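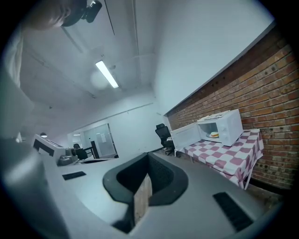 *Gripper facing the microwave, door open.*

**Finger fault, March**

Dekska's hand-held gripper lost its grip signal 86 times in 3,000 logged grasps. Most dropouts came during the microwave task. Impi Honkanen traced the fault to a worn connector.
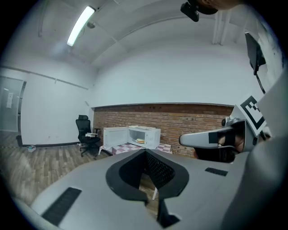 Until the new connector is fitted, stop at the first dropout and tell So-ying Mok. Do not reach past the fingers to free a plate. Runs already logged with a dropout stay marked as failed.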